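搬家前后折腾了快一个月，终于能坐下来写一写换宽带的事。分几条发，想到哪写到哪。

原来住的地方用的是 Bolteo，一千兆的套餐，合同两年。我签的时候没细看，以为到期之前搬家可以直接迁走。打电话过去，客服说新地址不在覆盖范围内，只能解约，解约要付剩余月份的费用。我还剩7个月。

我问能不能转给别人。可以，但接手的人必须住在同一个门牌。房东说下一任租客还没找到，这条路就断了。

后来翻合同，第四页有一条小字：如果运营商无法在新地址提供同等服务，用户提交新地址证明之后，可以只付手续费。客服第一次没提这条。我把那一页拍下来发过去，等了两天，回信说可以按这条处理，手续费80。

所以第一个建议很简单，打电话之前先把合同找出来，在手边放着。电子版在账户页面里，藏得比较深，在“账单”下面的“历史文件”里。

新小区能选的有两家，Colix 和 Zirdale。物业门口贴着 Colix 的广告，我问了楼下便利店，他们用的是 Zirdale，说还行，下雨天偶尔断。

两家的价格表面上差不多。Colix 首年便宜，第二年涨价，涨多少写在脚注里。Zirdale 价格不变，但路由器要租，每月另收一笔，不租的话要自己买，而且只支持他们列表里的型号。

我把两年的总费用列了个表，路由器、安装费、涨价后的月费都算进去，Zirdale 比 Colix 少一点点，差不了一顿饭钱。最后看的是上传速度。我在家要往公司传文件，Colix 上传只有下载的十分之一，Zirdale 是对等的。
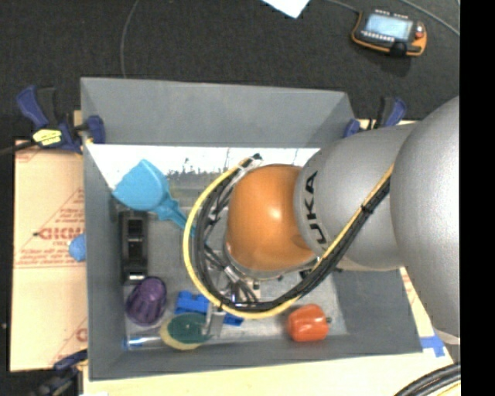
小满在下面回：对等带宽也要看晚上，我在 Zirdale 用了一年，白天传文件很快，八点以后经常掉到一半，签之前最好问问同一栋楼的人。

这条有用，我去问了。同一层两户，一户说没感觉，一户说周末晚上看片会卡一下。我晚上基本不传大文件，可以接受，就签了 Zirdale。

签约是在网上办的，填地址的时候系统里没有我们这栋楼的单元号，只能选到楼。我在备注里写了单元和门牌，结果师傅来的那天还是跑到隔壁单元去了。如果你们的楼也是新的，预约完最好再打个电话确认一遍地址。

安装约的是上午九点到十二点，师傅十一点五十到。先找弱电箱，在鞋柜后面。上一任住户把鞋柜钉在墙上了，只能把背板拆下来一块。建议提前找好弱电箱的位置，别等师傅来了再挪家具。

光纤从楼道拉进来用了不到半小时。师傅测了一下，900兆，说墙里的网线是老的，到书房那个口只能跑一百兆。要跑满，要么换线，要么把路由器放客厅，书房用无线。

换线要穿管，管子在转角的地方堵住了，穿不过去。走明线的话要沿着踢脚线绕半个客厅，再打一个洞。房东不同意打洞，所以书房先用无线。

路由器我没租，买了一台 Halás 的，在他们的支持列表里。设置的时候卡了一下，要填一个 VLAN 编号，说明书里没写，Zirdale 的网页上也没有。打客服，转了两次，第二个人直接报给我了。编号各地不一样，我就不写了，装机的时候问师傅最快，他们都背得出来。

路由器放在客厅电视柜上，和书房隔一堵墙。关门测下载四百多，上传三百出头。开门能再高一些。厨房最差，隔着冰箱，只有几十兆，看菜谱够了。

有人私信问要不要买组网的那种，一套两三个的。我的看法是先用一台跑一个星期，哪里真的不够用再加。我家六十多平，厨房慢一点不影响什么，暂时不买。

再说退旧设备。Bolteo 的光猫和电源要寄回去，少一样都要扣钱。电源长得都差不多，我差点把台灯的装进去。寄之前把序列号拍下来，快递单也留着。我上次搬家没留单子，对方说没收到，扯了三个星期。

寄出之后账户里会显示“处理中”，我这次等了九天才变成“已归还”。变了以后记得截图，再去银行把自动扣款停掉。顺序别反，提前停扣款的话，最后一期账单会算逾期。

旧邮箱也要留意。我有几个网站是用 Bolteo 送的邮箱注册的，解约后邮箱只保留三十天。我花了一个晚上一个一个改，水费、图书馆卡、还有一个很久没用的论坛。论坛那个改不了，要验证旧手机号，算了。

目前用了十二天，断过一次，早上六点多，大概二十分钟，公告说是例行维护。晚高峰测过几次，下载最低的一次是五百多，上传没怎么掉。小满说的情况我这边还没遇到，遇到了再更新。

补一条费用，前面有人问：Bolteo 手续费一次，Zirdale 安装费签两年免掉，路由器自己买，网线两根。旧光猫的运费对方出，用他们给的寄件码就行，不要自己去柜台付。

合同到期的日子我已经写进日历了，提前两个月提醒。Zirdale 到期会自动续，续的是按月，价格比签约价高，要自己打电话去重新签。

先写到这里。书房的线如果哪天换成了，再接在这条下面发。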